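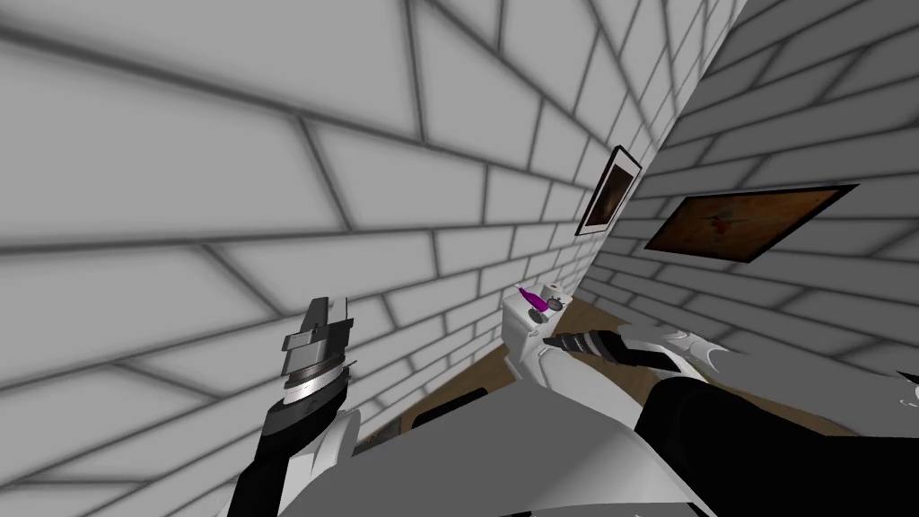 Trorkeck is the data set our student robotics club put together after school, and we're so glad you found it! Every run takes place in a simulated bathroom, with a two-armed robot and a task about tidying small things. The little purple bottle on the toilet tank is a good one to start with, and the round thing beside it makes a nice second try. We recorded 600 runs in September, with 4 students taking turns at the controls.

Each run comes with a wide view and views from close behind the grippers. Those close views can swing a long way off the task, so please look at a few before you train on them.
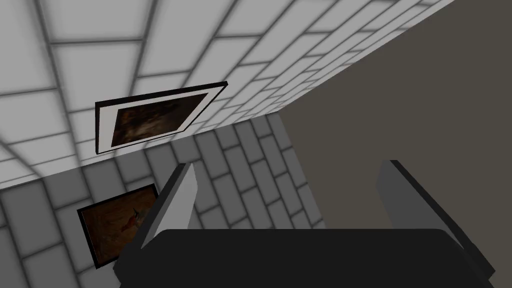

Known rough spots

Florante Evangelista, our coach, asked us to be frank in this part (fair enough!). Our labels for small objects are still patchy. The beige one with the rounded end and the tapering stem has gone by "pestle" and "drumstick" in our notes, so search for both.
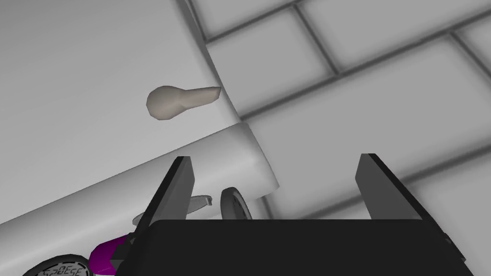
Questions and fixes are very welcome, and Florante reads them with us at club.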